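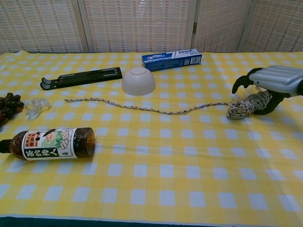
**Will the Brovley supper cookbooks be open to the public in June?**

The reading copies will be. The searchable index needs the summer and should go up in the fall.

Progress report to the Ellumar Fund, second period. Apologies for the short sentences, writing this between scanning and the school pickup. Longer notes available if wanted.

## Where things are

Quick reminder of what the grant pays for: finding, repairing, scanning and indexing the spiral-bound and stapled cookbooks put out by churches, granges, fire halls and school groups in and near Brovley. Mostly 1950s through 1980s, a few older. The sort of book that got sold at the supper itself and then lived next to a stove until the cover fell off.

Collecting - done, apart from what keeps turning up. The target was 30 titles and we have them. We've closed the list for this grant, anything new goes in a box marked "next" and gets a receipt.

Scanning - past the halfway point. Slower than the plan said. See below.

Repair - the worst ones are at the Amarasinghe bindery, first batch back, second batch there now.

Index - started, then stopped, then started over. Also see below.

Reading room - shelf is built, the library has given us the alcove by the side windows. Signs not ordered yet.

## Scanning

The plan assumed a page is a page. It isn't with these. Most copies have handwriting in them, and the handwriting is often the best part. "Too much soda." "Good, but Ed's mother's is better." "Do NOT double." One whole pickle chapter crossed out with a ruler. A plain black and white scan at the setting we budgeted for loses the pencil completely, so everything is now being done in color at the higher setting, and the early ones are being redone.

That cost us time but no money to speak of. Storage went up, still inside the budget line.

Other slow things:

- Grease. Pages go see-through and you get the recipe behind coming up through the one in front. A sheet of black card behind the page fixes it. Should of thought of it the first week.
- Plastic comb bindings from the 70s snap if you look at them wrong. We now take the comb off first and keep it in a labeled bag with the book.
- Clippings. People tucked newspaper recipes, seed packets, funeral cards in between pages. We scan each one in place, then on its own, then put it back where it was in an acid-free sleeve. Page number on the sleeve.
- Mimeograph purple. Faded badly in the grange books. The scanner software can pull some of it back up. Some lines are gone and we've marked them as gone, no guessing at quantities.

On that last point, there was some pressure to fill gaps from memory - a few people who gave us books were certain they knew what the missing line said. We write down what they tell us and keep it as a seperate note under the recipe, with the word "remembered" in front. The scan stays what it is.

## Repair

The Amarasinghe bindery has been very good to work with. Careful, answer the phone, tell you when a thing isn't worth doing. They talked us out of rebinding two of the fire hall books. The staples are rusted but the paper around them is sound, and pulling them and resewing through the same holes keeps the book looking like itself. Cheaper too. The saving moved over to sleeves and boxes, which were under-budgeted. Happy to send the revised lines if you need them before the final report.

One worry. The oldest grange book came back stable but the cover is a cloth that sheds. It can't be handled by the public. Plan is to put out a printed facsimile and keep the original in the back, by request only.

## Index

This is the part that's late so I'll be plain about it.

We began in Muleo, as in the proposal. Muleo is fine for a catalog - title, publisher, date, condition. It went in fast. The trouble came at recipe level. The proposal said each recipe would be searchable by name, main ingredient and contributor. Names are a mess. The same dish is Funeral Potatoes, Company Potatoes, Cheesy Hash Bake and in one case just "Potatoes (Mine)". Contributors are worse, a married woman might be down under her husband's initials in one book and her own first name ten years later, and we'd promised families they could look someone up.

First attempt used one big field for everything. Useless after the first couple of books. So we stopped, and drew up a proper scheme:

1. Name exactly as printed, spelling and all.
2. A plain modern name for the dish, from a fixed list.
3. Contributor as printed, with a link to one agreed form of the name where a family has confirmed it.

Where no family has confirmed it we leave the link blank. There is plenty of blank. That's fine, a blank can be filled later and a wrong grandmother gets you letters.

Muleo support helped us set up the linked fields. The work so far was not wasted, the catalog part carried over whole. But the recipe entries had to be keyed again from the start and that's the delay, all of it. Keying is now steady. The casserole sections go quick, the jellies and relishes are slow on account of everybody having their own name for the same relish.

## Privacy and permissions

More of this than expected. Two things to flag.

Printed contributors are public, they were published with their names on and nobody has objected so far. Handwritten notes are different. Some are personal, a few mention health or money. We've agreed a simple rule with the library: the family or group that gave the book sees the full scan first and can ask for a note to be held back from the online version. The paper copy isn't altered. Only a small number of requests up to now and all were reasonable.

Copyright - most of the groups still exist in some form and have signed the release. Where a group has folded we've got the letter on file saying who we asked and when. The library's lawyer has seen the wording and is OK with it.

## People using it already

Not a goal for this period but worth reporting. We held an open table at the library on a Tuesday evening to get names checked. Brought printouts of the contributor lists, pencils, coffee. Turnout was better than the weather deserved. Lots of corrections, lots of "that's my aunt." It did more for the name links than weeks of phone calls, and we'd like to do it again in place of the mailed questionnaire in the original plan. The questionnaire came back mostly empty.

A home ec teacher at the high school has asked for scans of the bread chapters. We sent them. She says the yeast amounts are a shock to students used to packets, some of the older recipes go by cakes of compressed yeast that aren't sold here any more. We're adding a short sheet on old measures to the reading shelf - cake yeast, No. 2 can, butter the size of an egg, slow oven, quick oven. Needs doing properly and checking against books of the period.

## Money

On track overall. Scanning labor over, binding under, the two about cancel. Travel hardly touched, people have been bringing books in. Supplies over by a bit, see repair. No request for extra funds.

We do ask for one change: move the index milestone from June to the fall, with no change to the total. If that needs a form please send it and I'll turn it around same day.

## Next

- Finish color rescans of the early books
- Second batch back from the bindery, check, shelve
- Facsimile of the oldest grange book, get a quote
- Measures sheet, draft to the teacher for comments
- Order signs, with the Ellumar name on them as agreed. Please send the logo in a larger size, the one we have goes fuzzy
- Second open table evening
- Keep keying

Risks: the scanner is borrowed from the county and they may want it back for their tax maps. We have it in writing through June. After that it's month to month, so rescans come first and everything else waits.

Three sample scans and the current contributor list are on the shared drive. The list is a draft, please don't pass it on, there's a Mrs. in it who should be a Miss and I haven't found which book she came from yet.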